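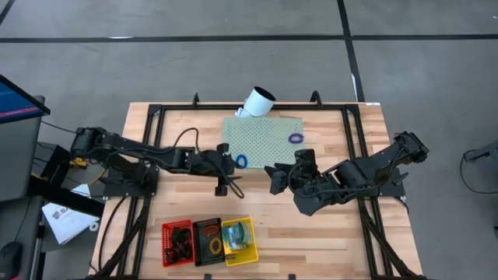 **gpruitt_164** wrote:

Anyone else notice the Flivport bike layer is messed up again? Zoomed in on the river path and the whole stretch from the Mateos lot to the rail bridge is just gone. It was there in the spring, I rode it off that map.

Running the overlay on top of the county aerials, not the default tiles. Tried 2 browsers. Same hole.

-- Gus Pruitt

**lanternrouge** wrote:

Not a hole, they pulled it. Path got reclassed as "shared service road" and the layer only draws bike-only stuff now. Dumb rule imo.

**gpruitt_164** wrote:

> they pulled it

Says who? There's no changelog. The service road thing is the Lillport end, other side of the bridge.

**A_Penalver** wrote:

Gus is right about the location, lantern is right about the rule. I drew most of the Lillport segments so some of this is on me. When the path got split at the bridge the west half lost its bike tag. Way 1614 in the export if you want to look. I put in a fix 11/21/21 and it still hasn't been picked up.

Adoración

**lanternrouge** wrote:

ok fair. still think service roads should show. half my commute is on them
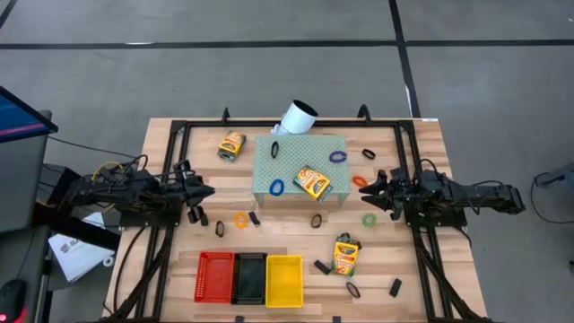

and the Jirnwood loop is nothing but service road for the last bit, so on the map it looks like you ride out to the reservoir and have to turn around. You don't. Goes right thru.

**tubeless_tom** wrote:

Disagree. Jirnwood has gravel trucks on it all week. I don't want a family seeing a nice green line and taking kids down there. Leave it off.

**lanternrouge** wrote:

So make it a different color?? Dashed orange, whatever. Leaving it off means people take the highway shoulder, way worse.

**tubeless_tom** wrote:

Dashed lines over satellite imagery are unreadable. Try it on a phone in the sun.

**A_Penalver** wrote:

Could do solid with a white edge. Tested that on the shops layer and it held up ok over trees, less good over roofs. Problem is the file. We're at the limit, 3000 points per layer, then the viewer chokes. Adding service roads means a second layer and somebody has to mantain it.

**gpruitt_164** wrote:

I'd take the second layer. Not every week tho. Once a month maybe.

Also can we get the shops layer cleaned up while we're in there. The Mateos one moved across the street and the pin is still in the parking lot

**tubeless_tom** wrote:

If it's off by default I'll quit complaining. Mostly.

**A_Penalver** wrote:

Off by default, yes. Gus send me your track for the river path, gpx please, not a screenshot. Will redo the split tonight if the export is working

**gpruitt_164** wrote:

Sent. First mile is junk, gps hadn't locked yet. Trim it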